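Getting Restaurant Leftovers Home in Good Shape

We eat out most Sundays, usually at the noodle place in Mernbridge or the grill across the street from it, and I've never once finished my plate. So over the years I've become a bit of a fusspot about carrying food home (my family would use a stronger word!), and these are the habits that stuck.

Ask for the sauce and the broth on the side before you order the boxes. Noodles drink up everything they're sitting in, and by the time you're parked in your own driveway you've got one big soft lump. Soup goes in a screw-top jar, and I keep a couple of old Koech ones in the car for exactly that.

Fried things want air. Crack the lid open a little on the ride, then warm them up on a rack in the oven, never in the microwave, oh please, never in the microwave.

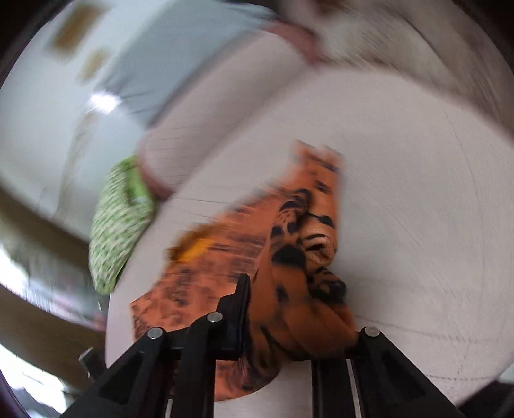
My sister-in-law swears by the toaster oven instead, and she says 15 minutes on medium brings back even a sad spring roll.

Get everything into the fridge within 2 hours of it reaching your table, and remember that the long chat over dessert counts too. Rice especially! Spread it out in a shallow dish so it cools quickly, and add a spoonful of water when you reheat it.

Curry stains on a cloth bag come out best if you dab on dish soap right away and leave it alone for a while before washing in cool water. 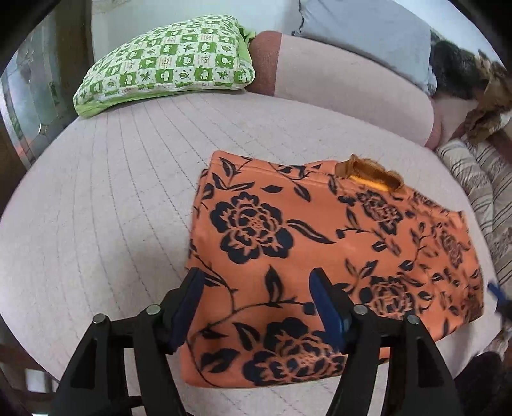

One reader wrote in to say she lines her bag with a folded dish towel first, and then only the towel needs scrubbing when a lid pops off.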